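School News
Student robot team takes on the cup rack, with big claims and short runs

2nd May

The Rumden after-school robotics club wants to teach an arm to hang plastic cups on a wooden mug tree. Its grant application calls this "a first step toward helpful machines in every home." After an hour in the workshop, that step looks like a long one.

The job has been the club's only project since January. The gripper starts over a patch of concrete floor with the stand and three pale blue cups set out on it. It is supposed to pick up a cup and put it on a peg. One of the cups starts upside down, and students say that one gives them the most trouble.

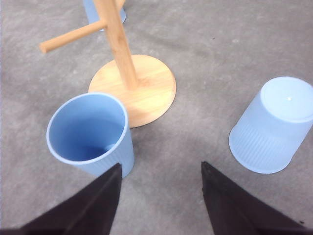

What the numbers say

The club's poster for the regional student fair in Gremia promises a robot trained on 1000 practice runs. The log kept by the students shows 600, and club captain Tarek Alaoui admits the poster was printed early.

"We'll get there before the fair," he said. "Probably."

Of the last 60 tries with the arm working on its own, the log lists two as finished with no help from a student. The rest are marked "assist" or "stop." The poster leaves those figures out, though Alaoui said he would add them if the judges asked.

Italo Parisi, who teaches the club, defends the slow pace. He says a finished run matters less than a student who can explain why a run failed. That is a fair point, and the students this reporter talked to could explain plenty of failures. Some blamed the angle of the gripper fingers. Others thought the pegs were too smooth. One wanted to start over with a different stand.

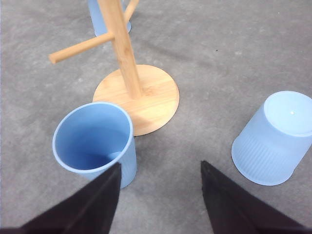

Still, the club is asking for more money. It has applied to Urkon, a local parts supplier, for a second arm, and the request says the first has "proven the concept." Two finished tries seem thin support for that. Urkon has not given an answer, and Parisi said he doesn't expect one before summer.

The fair may settle some of this. Teams get a fixed time at the table and can't touch the robot once the clock starts. A rival club from Hầu is entering a block-stacking robot – an easier job by most accounts, and one it says it can already do every time. Its log was not available either.

Alaoui said his team talked about switching to something simpler and voted against it. New members can still join until the end of the month, and no experience is needed.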